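Drendo班 課題研究報告書
空き箱と緩衝材の置き場所に関する検討

担当:ジョティ・ネギ、マリサ・ネグリ

1. 目的

Rawat実習棟の作業場では、部品の入った段ボール箱を開け、中身を出したあとに箱と緩衝材が残る。箱は発送にもう一度使うので捨てられない。ところが置き方に決まりがなく、作業台の脇に重なったり、緩衝材だけが別の場所に移ったりしていた。本研究では、空き箱、緩衝材、仕切り板などの段ボール片を作業台の近くでどう置くと次の梱包が楽になるかを調べた。

期間は8月の実習期間中で、対象はGrullirier実習で使う箱のうち、同じ大きさの33箱とした。箱の仕入れ先はDratunsideである。

2. 作業場の条件

作業台は天板が白く平らで、奥の縁に区画名の札を立てている。札の「下料区」は中国語で、加工や検査が済んだものを下ろす場所を指す。実習棟の表示は前年度の班が共同作業先の書式に合わせて作ったもので、今回は書き換えずに使った。留学生には読めるが日本人の一年生には読めないという意見があり、日本語の小さな札を足す案が出ている。

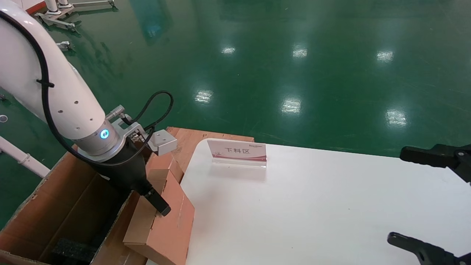

図1 「下料区」の札を立てた白い作業台と、ふたを開いた段ボール箱

床は緑色の塗り床で、箱を直接置いても引きずりやすい。反面、軽い空き箱は足が当たるとすぐ動く。最初の週は床に位置の印を付けずに作業したが、箱が少しずつ通路側へ出てくるため、途中から養生テープで角の位置を示した。テープは作業後にはがすことになっており、毎回貼り直す手間が残った。

3. 方法

箱を開けてから次の中身を入れるまでを一回とし、二人で交代しながら行った。一人が作業し、もう一人が記録用紙に書き込む。記録した項目は、探した物、箱を持ち直した回数、ふたが邪魔になったかどうかである。時間も計ったが、会話で手が止まることが多く、比較には使わなかった。

置き方は次の通り変えた。

A 従来通り、決めずに置く
B 箱は作業台の左の床、緩衝材は台の上に重ねる
C 箱は作業台の左の床、緩衝材は箱の中に戻す

段ボール片はBでもCでも台の側面に立てかけることにした。寝かせると下の物が見えなくなり、上に別の物を置かれやすいためである。

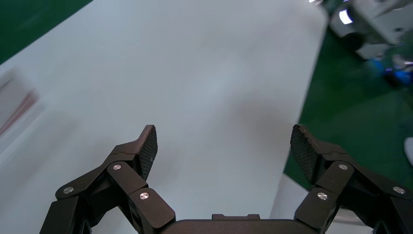
Aは予備調査として少ない回数で打ち切り、残りをBとCに振り分けた。順番はネギが紙片を引いて決めた。先にBを続けるとCのときには作業に慣れてしまうので、両方が混ざるようにした。ただし雨で搬入が遅れた日はCだけになっており、完全に均等ではない。

4. 結果

4.1 緩衝材

使った緩衝材は全部で126枚ほどである。途中で欠けた物を交換したため、正確な枚数は控えていない。Bでは台の上に重ねた緩衝材が作業面を狭くした。特に箱から出した部品を並べると置く所が足りず、緩衝材をいったん床に下ろす動作が目立った。Cではこの動作が減った。一方で、箱の底に入れた緩衝材は暗くて向きが分かりにくく、表裏を確かめるために一度取り出すことがあった。

4.2 段ボール片

立てかけた段ボール片は見つけやすかったが、角度が浅いと滑って倒れた。折り目のある物は折り目で曲がって低くなり、箱のふたの下に入り込むこともあった。ネグリが台の脚に低い当て木を付ける案を試したところ、滑りは少なくなった。当て木は仮止めで、引っ張ると外れる。

4.3 色による区別

区画を色で分けるかどうかは、班の中で意見が分かれた。文字の札は近くに来ないと読めないが、色なら離れていても分かる。ネギは、箱も段ボール片も茶系なので、置き場所の側に違う色を使うべきだと主張した。写真はかなりぶれているが、緑色の面とサーモンピンクの縦長の面は、間に細く淡い縁が通っていて、境目をはっきり追える。この程度に色が離れていれば、歩きながらでも見分けがつくと考え、空き箱の区画に緑、戻し待ちの区画に桃色の紙を貼る試案を作った。床が緑なので、空き箱の紙は床ではなく壁側に貼る必要がある。
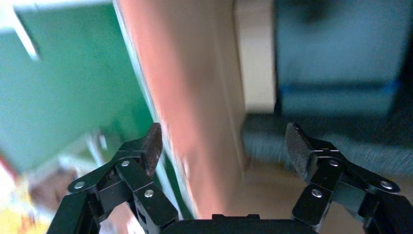
試案の紙は一年生の班にも見せた。色の組み合わせに反対はなかったが、紙の端がめくれる、掃除のときに濡れるという指摘を受けた。樹脂の板に替えると費用がかかるため、今年度は紙のまま透明な袋に入れることにした。

5. 考察

BとCを比べると、台の上を広く使えるCのほうが作業はしやすかった。持ち直しの回数も、記録用紙ではCのほうが少ない。ただし記録者によって「持ち直し」の数え方がずれていた。箱の縁を少し押しただけの動作をネギは数え、ネグリは数えていない。開始前に実演して基準を合わせておくべきだった。

ふたの扱いも検討が足りなかった。四方に開いたままだと隣の物に当たるが、内側に折り込むと緩衝材を入れるときにふたが戻ってくる。外へ折り下げてクリップで留める方法は予備の箱で一度試しただけで、縁が傷むかどうかまでは見ていない。

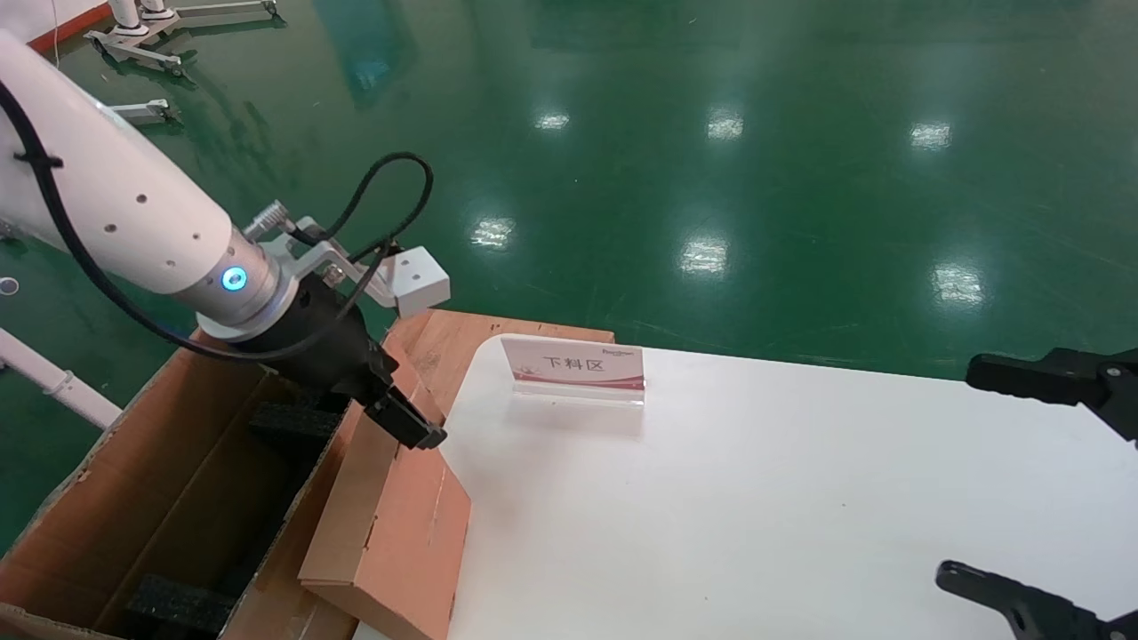 また、今回は箱の大きさを一種類に限った。Grullirier実習では背の高い箱も使っており、床に置くとふたが台の高さを超える。その場合はCの置き方でも作業面にふたがかかるので、台との間隔を変えて確かめる必要がある。

6. 今後の作業

当て木の固定方法を決め、面ファスナーとねじ止めの両方を試す。緩衝材には向きを示す印を付ける。印は白いペンで角に入れる予定だが、インクが部品に移らないかを端材で先に確認する。日本語の札は文面が「取り出し品置き場」と「完成品置き場」で決まっておらず、後期の最初の打ち合わせで実習担当の先生に相談する。

記録用紙の原本は実習棟の棚、青い背表紙のファイルに入れてある。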